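Finger pads on snack packets, part two

Same box of snacks as last time, with different rubber on the fingers.

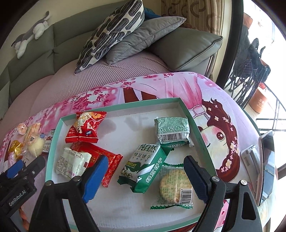
Why I went back to this

In the first post I compared two hand-held grippers on kitchen things, mostly mugs and spoons, and said the pads hardly mattered. Bülent Ateş wrote to me after that and said I should try food packets before I said anything so broad. He packs mixed orders for a small shop in Wondthorpe and has a low opinion of anyone who tests grippers on mugs. He was right, so this post is a partial correction.

A mug is stiff and has a handle. A snack packet has air in it, the film slides over whatever is inside, and the best place to grab it is often a seam that is only a few millimeters high. If you squeeze a pouch of biscuits hard enough to be sure of it, you get crumbs. I now have a lot of crumbs.

What I compared

Three sets of pads, all cut to fit the same pair of black fingers.

Set A is what I had been using, a soft textured pad. Set B is a firmer ribbed pad from Pruto. Set C is a plain silicone sheet that I cut with scissors and stuck on with double-sided tape, mainly to have something cheap to measure against. It cost almost nothing and it looks it.

I did 100 picks per set on each of four kinds of packet: flat, puffed, block-shaped, and clear pouch. That makes 1,200 picks, plus 25 I did at the start before I settled on a rule for what counted, so 1,225 altogether. I have left those 25 out of everything below.

The rule was simple. Pick the item up from the cloth, move it over the side of the tray, put it down inside. If it slipped and I had to close the fingers a second time, it was a miss. If it landed in the tray but broke something inside the packet, I wrote that down separately.

Flat packets

Long flat ones are the worst. With the packet lying flush on the cloth there is nothing to get hold of, and the fingers just ride up over it. The way that works is to come at it from the end, pinch the serrated strip, and lift from there. Set A did this well. The soft surface folds over the edge of the strip a little. Set B was clearly worse, and I think the ribs run the wrong way for it. I turned the ribbed pads by 90 degrees for a few tries and it seemed better, but I had already logged most of that set and did not want to start again.

Set C slid off until I wiped it with alcohol, then it was fine for a while, then it slid off again. You have to keep wiping it. Dust from the cloth sticks to it.

Puffed packets

Easy for all three. The air does the work. Go in at the middle, close slowly, stop when the sides dimple. The only trouble was putting them down, as a puffed packet leans on whatever is next to it and tips when you let go. I stopped trying to make them lie flat.

Block-shaped packages

I used the mung bean biscuits for these. The package is firm enough that you can grip across the sides. Set B was the best here by a good margin. The ribs bite on the slick film and the package does not turn in the fingers on the way over. With Set A it came up fine but often rotated before I got to the tray, so it went down at a slant. If you only care that it ends up in the box, ignore this. If you need the label facing a certain way, you will care.

Clear pouches

Round biscuits in thin film, with zigzag ends. This is where I broke things. Pinching the end seam is safe but the pouch swings, and with a long reach it can hit the tray wall. Gripping the body is steady but needs a light hand. I broke biscuits with all three sets and with Set B most of all. The firm pad gives you less warning.

Čestmír Beneš tried this part for an evening and broke fewer than I did with every set. He says I close too fast. I watched him and he does pause just after contact, every time. I have started copying him and it helps, which also means my earlier numbers on pouches are partly about my hands. Keep that in mind.

The fingers themselves

I had not planned to write about the fingers but one thing is worth noting. The joint screws work loose. I checked them at the start of every session and after 700 picks one had backed out enough that the pad on that side sat at a different angle from the other. It made the gripper feel soft, and I blamed the pad for it for most of an afternoon. A drop of the weak blue thread glue fixed it. Do not use the strong kind.

Also, long fingers are good for reaching over the wall of a tray and bad for feeling what you are doing. Recep Yurt has a shorter pair and says he would not go back. I have not tried them on trays yet.

Lighting

I worked near the window in June and the light was good in the morning and poor by 4 p.m. Shiny film is a problem for the wrist camera when the sun is on it. The packet turns into one white patch and you cannot tell where the edge is when you go back over the video. A thin curtain would solve it. I moved the sessions earlier instead.

What I am keeping

Set A for general use. Set B goes on when I am doing boxes or anything firm. Set C is in the trash.

If I had to buy only one I would still get the soft pad, but I take back what I said about pads not mattering. For stiff things they do not matter much. For packets they matter more than anything else I have changed so far.

Next

Ilgın Sarıgül is lending me a pair of pads from Baysal with a pattern of small dots, and I want to run flat packets again with those and with the ribs turned. I may also do fruit. I will use the same rule so the results can be put side by side.

The log is a plain spreadsheet. Write to me if you want it and I will send it over, crumbs column included.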